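Galerie: Greifen, ablegen, nochmal von vorn

Mittwoch, 1. Juli

Endlich komme ich dazu, die Galerie zu Ellik wieder anzufassen! Die alte Seite war voll mit Screenshots von Kurven, die außer mir keiner sehen wollte, und ich habe sie komplett rausgeworfen. Jetzt gibt es wieder etwas von der Arbeit am Tisch zu sehen, also von dem Teil, bei dem man abends die Unterarme merkt.

Für alle, die neu hier gelandet sind: Bei Ellik sammeln wir Vorführungen für ein lernendes System, das später Haushaltskram sortieren und wegräumen soll. Wir machen das mit Handgreifern, also mit Greifern, die man selbst festhält und führt, jeder mit eigener Kamera. Ein kompletter Roboterarm steht während der Aufnahmen nicht herum, der bekommt die Beispiele erst hinterher im Training. Das ist herrlich unkompliziert, man klemmt sich die Dinger unter den Arm und fängt dort an, wo ein Tisch steht. Na ja, fast. Man braucht auch noch Strom und Geduld, und irgendwer hat immer das falsche Kabel eingepackt (diesmal ich).

Ein paar Zahlen, nach denen ich öfter gefragt werde. In der aktuellen Runde liegen 1.499 Durchgänge auf der Platte. Davon habe ich 51 wieder aussortiert, meistens wegen verrutschter Spur oder weil jemand mittendrin niesen musste und die Kurve danach aussah wie ein Seismogramm. Ein Durchgang ist bei uns ein Griff mit Ablegen, vom ersten Annähern bis zum Öffnen der Finger. Wer mehrere Teile hintereinander wegräumt, erzeugt entsprechend mehrere Durchgänge, das trennt Seol beim Einlesen automatisch. Seol ist unser kleines Schnittwerkzeug, und ich hänge inzwischen sehr daran, auch wenn es bei langen Aufnahmen manchmal so tut, als wäre es eingefroren. Einfach warten, es kommt wieder.

Zur Aufgabe

Knisternde Verpackungen sind mein Lieblingsgegner. Eine Dose ist eine Dose, die hat eine Form und behält sie. Eine Snacktüte dagegen sieht nach jedem Anfassen anders aus, sie glänzt, sie knickt weg, und wenn man sie in der Mitte packt, beult sie sich gern an beiden Enden auf. Wunderbar für uns! So etwas möchte ich in den Daten haben, und zwar in möglichst vielen Lagen: flach, aufgestellt, halb unter einer anderen Packung, mit der Naht nach oben und mit der Naht nach unten.

Die Zielkiste darf bei uns übrigens schief stehen. Am Anfang haben wir sie immer schön parallel zur Tischkante ausgerichtet, und prompt hat das erste trainierte Modell jede gedrehte Kiste behandelt, als wäre sie gar nicht da. Es hat die Sachen mit großer Sicherheit daneben gelegt. Seitdem wird gedreht und geschoben, und wer aufnimmt, darf dabei ruhig ein bisschen kreativ sein.

Dasselbe gilt für den Untergrund. Gemusterte Tischdecken sind toll! Früchte, Karos, Streifen, her damit. Auf einer weißen Laborplatte findet jede Kamera alles, aber bei meiner Tante im Wohnzimmer gibt es keine weiße Laborplatte. Auch Tageslicht lassen wir drin, samt Spiegelungen. Nur wenn die Sonne direkt auf die Folie knallt und im Kamerabild alles ausfrisst, machen wir kurz Pause und trinken etwas.

Zum Führen der Greifer

Das Schwierigste für Neulinge ist das Tempo. Alle sind am Anfang zu schnell, ich auch, ich habe mir meine ersten Aufnahmen neulich nochmal angeschaut und musste das Fenster schließen. Ruhig anfahren, Finger weit offen lassen, erst dicht am Objekt zumachen. Danach nicht reißen. Beim Ablegen die Packung bis zum Boden begleiten und dann loslassen, sonst lernt das Modell Werfen, und Werfen ist eine ganz andere Baustelle.

Mit zwei Greifern wird es nochmal lustiger. Da kommen sich die Gehäuse in die Quere, die Finger verdecken sich gegenseitig, und man braucht eine Absprache, welche Seite zuerst rein darf. Ich sage inzwischen laut an, was ich vorhabe (»rechts holt, links wartet«), das klingt albern, aber die Aufnahmen sind seither deutlich brauchbarer. Das Kabel bitte vorher einmal mit dem Fuß oder der freien Hand aus dem Weg räumen. Es landet trotzdem irgendwann im Bild. Solche Aufnahmen bleiben drin, sofern das Kabel den Griff nicht behindert.

Zum Ablauf am Nachmittag

Wir arbeiten in Blöcken zu 32 Durchgängen, danach wird getauscht. Länger halte ich nicht durch, die Greifer sind schwerer, als sie auf Fotos wirken, und ab einem gewissen Punkt zittert die Spur. Nach jedem Block läuft die Kalibrierung einmal durch, das dauert ungefähr so lange wie ein Kaffee. Die Rohdaten gehen abends an Koster, wo sie auf zwei Platten gespiegelt werden, und erst wenn beide grün melden, lösche ich die Karten. Einmal habe ich das andersherum gemacht. Reden wir nicht drüber.

Beschriftet wird am nächsten Tag in Giltel. Pro Durchgang kommt ein kurzer Satz dazu, so wie man es einem Menschen sagen würde: »Leg die grüne Packung in die Kiste.« Ich achte darauf, dass verschiedene Leute schreiben, sonst redet das System am Ende wie ich, und das möchte ich keinem zumuten. Manche schreiben »Tüte«, manche »Päckchen«, einer konsequent »das knisternde Ding«. Alles recht!

Was noch fehlt: mehr misslungene Griffe mit anschließender Korrektur. Also danebenfassen, kurz absetzen, neu ansetzen. Die Leute schämen sich dafür und brechen ab, dabei sind das für das Training richtig schöne Beispiele. Wenn euch etwas aus den Fingern rutscht, bitte weitermachen und zu Ende bringen. Ich markiere solche Durchgänge beim Schneiden extra, mit einem kleinen Stern, und im September will ich ein Modell mit und eines ohne die Sternchen nebeneinander laufen lassen. Bin sehr gespannt.

So, und jetzt zum Bild! Vollbild geht mit Klick, Kommentare sind offen, ich lese alles und antworte meistens noch am selben Abend.

Knisterware in der Kiste, Zitronen auf der Decke, und von rechts greift der zweite mit rein. 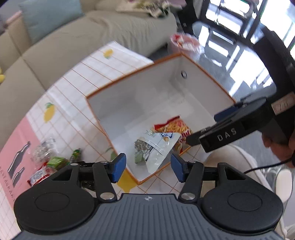

Amândio Bragança: Zu den Sternchen hätte ich eine Bitte. Könntest du beim Schneiden auch festhalten, an welcher Stelle der Griff schiefging, also beim Anfahren, beim Zumachen oder erst beim Ablegen? Bei unseren Versuchen mit Folienverpackungen hat das Modell vor allem dann Unsinn gelernt, wenn der Fehlgriff selbst genauso stark gewichtet wurde wie die Korrektur danach. Wir haben den Fehlgriff dann heruntergewichtet und nur das Neuansetzen voll gezählt, damit lief es besser. Und wie haltet ihr es mit Durchgängen, bei denen eine zweite Packung an der ersten hängen bleibt und mitkommt? Die wirft bei uns jeder anders in die Schubladen.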